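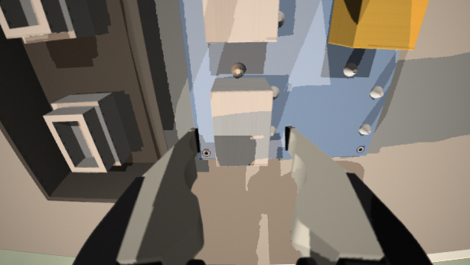 Clillby 2, peg board task, gripper view, default lighting

Is the Clillby assembly pack worth the licence for a small integrator?

Posted by Akinyi Koech in Simulation and Offline Programming

We do pick and place cells, mostly packaging, with one or two small assembly jobs a year. Brinitz has offered us the Clillby simulator with the assembly pack at $4000 for a single seat, first year, plus $600 a year after that for updates. The trial runs out on Thursday and I have to give a yes or no.

What I have tried so far is the peg board task with the stock two-finger gripper. Contact between the fingertip pads and the blocks looks reasonable and I don't get the jitter I had with our old package. Two things bother me.

1. The default light throws hard shadows over the board and the blocks. Our vision tool finds block edges by contrast and it keeps picking the shadow line on the top face instead of the edge. Is there a supported way to soften this, or do I have to edit the room file by hand?

2. I can't tell how much of the pack can be changed. Are the fixtures locked, or can I bring in our own CAD and keep the contact settings?

Running on a desktop with a mid-range card, no cluster. I don't need training features, only cycle checks and reach checks before we cut metal.

Jean Dunbar
Accepted by the poster

We have had a seat since the first release. Taking your points in order.

Lighting: it is supported, but the control is in an odd place. Open the room settings, go to Sources, and raise the source size. The default is close to a point source, so the shadow edges stay sharp. There is also a fill level that ships at zero. Before changing either, save a copy of the room, as the reset button restores the room and the robot pose together.

I would not remove the shadows completely. If your edge finder fails on a shadow line in the simulator it will probably fail on one at the customer's site. We run each job with the default light and again with a soft one, and only sign off if both pass.

Fixtures: not locked. You can import STEP files, and each solid comes in as a separate body. Contact settings belong to the material and not to the part, so assign the material after import. Watch the units. Files exported in inches come in wrong with no warning, and Brinitz has known about it since June.

Contact: the stock step rate is 300 Hz. That is fine for large blocks and too coarse for close-fitting pegs. Set it to 600 for anything with a tight clearance. Expect the run time to go up.

Reach checks are the strongest part of the product. The arm, pedestal and table are separate objects, so you can shift the pedestal along the table and rerun. The rod and cylinder fixture is a better test of this than the peg board – it is a long low part on its own base, and you find out quickly where the wrist runs out of room. Start with the gripper parked over it, as below, and step through the approach poses one at a time with collision display on.

For cycle times I would allow a margin. Ours came out short against the real cell on every job, mainly in gripper open and close time, which the simulator treats as fixed unless you enter your own values.

For what you describe, yes, I would buy it. If you only did packaging I would say no and use the free Roden viewer for reach. 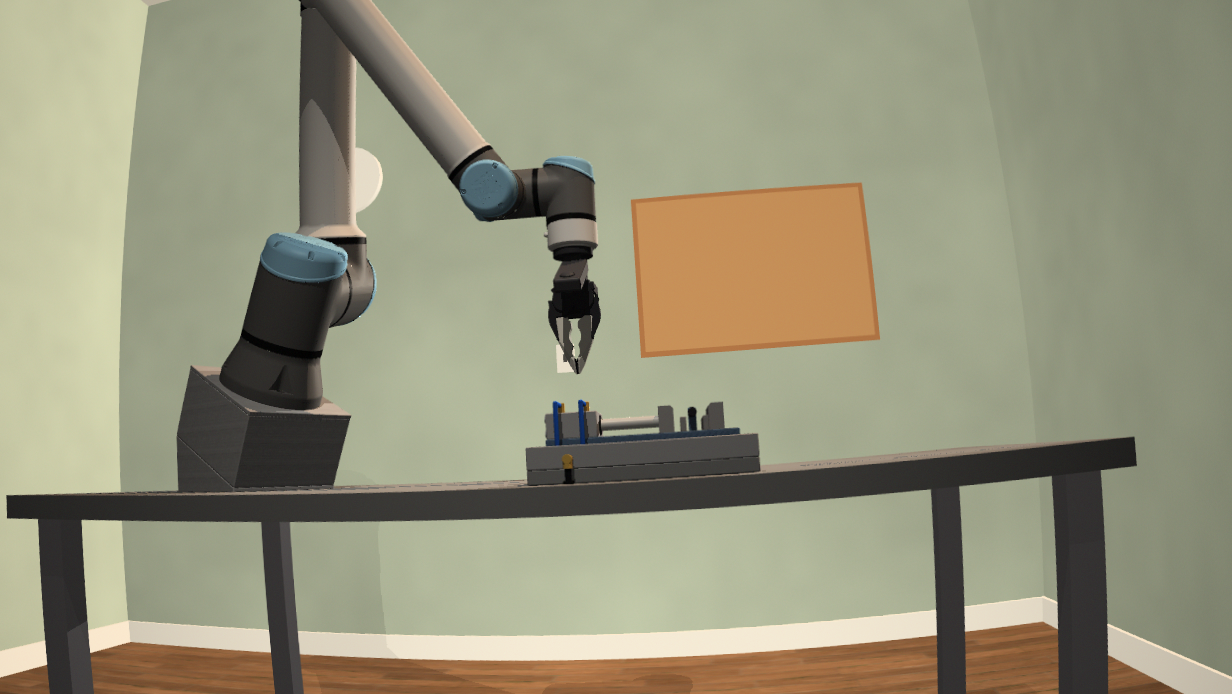
tzanetos_user31

We went with Tzanetos instead. Cheaper, and support answers the phone. Can't comment on the lighting, never used Clillby. Import is better in Tzanetos but there is no contact model worth using, so no good for pegs.

Comment from Akinyi Koech: Thanks both. Source size fixed the edge problem on the peg board. I still get a false edge on the yellow block but I can mask that. Jean, does the step rate apply per scene or per project?

Comment from Jean Dunbar: Per project. Copy the project if you want to keep one at 300.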